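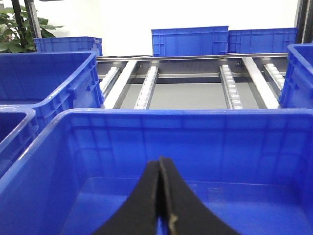 Why does silver jewelry turn dark?
Silver turns dark when it meets tiny amounts of sulfur in the air. The sulfur joins with the silver on the outside of the piece and makes a thin, dark layer called tarnish.

By Mircea Manole, Henis Museum of Jewelry
3/7/23
Print this page | E-mail this page

Where does the sulfur come from?
Sulfur is found in many ordinary things. Eggs, onions, wool, rubber bands and some kinds of paper all contain it. A silver ring left beside a rubber band in a drawer may show a dark line where the two were touching.

Is tarnish the same as rust?
Rust forms only on iron and on metals that contain iron, such as most steel. It needs water and oxygen, and it can eat deep into the metal. Tarnish on silver is very thin and stays near the surface.

What color is tarnish?
A new layer of tarnish often looks pale yellow. As it grows thicker it may become brown, then blue or purple, and at last nearly black.

Why is silver mixed with other metals?
Pure silver is soft and bends easily. Jewelers usually add a little copper to make it stronger. This mixture is called sterling silver, and it tarnishes faster than pure silver does.

How does the museum care for its silver?
The Onstead Gallery holds 600 pieces of silver jewelry. Most are stored in closed boxes lined with a special cloth that traps sulfur. Staff wear gloves when they handle the pieces, as skin leaves salt and oil behind. Polishing is done as seldom as possible, for each polish takes away a very small amount of silver.

May I clean a silver bracelet at home?
Ask an adult first. A soft, dry polishing cloth is suitable for most plain silver. Bracelets with pearls or glued stones should not be put in silver dip. Wash your hands when you have finished.

Print this page | E-mail this page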